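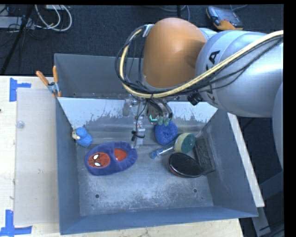 Masdale Beach Notes

A data set of visitor remarks about the beaches between Masdale and Prullmont, copied out of guest books by hand, mostly in June, mostly with sand in the binding.

What you get

400 entries, from 11 beaches, in one CSV file. Columns are beach, month, remark, stars and mood. Guests wrote the first three. Stars are blank unless the guest drew them. Mood is my guess — I have been wrong about sarcasm before and expect to be again.

Known problems

Sipos Cove is overrepresented. It has the only guest book with a working pen.

Nearly a third of the remarks mention parking. You may filter these out, but you will be left with a very different coastline.

"Prullmont" is spelled seven ways. I left them all in and added a lookup table, prullmont_fixes.csv, which covers 3 of them so far.

One guest reviewed the ferry sandwich at length. It is filed under Masdale North, where the ferry docks.

Uses

Fine for trip planning, word clouds and settling family arguments. Please don't rank the beaches with it. Suvumeo, the trip planner this was collected for, tried that, and the winner was a boat ramp.

License

Free to use with credit to Norbert Kun. Corrections are welcome, especially from anyone who can read the handwriting on rows with the remark "lovely (?)".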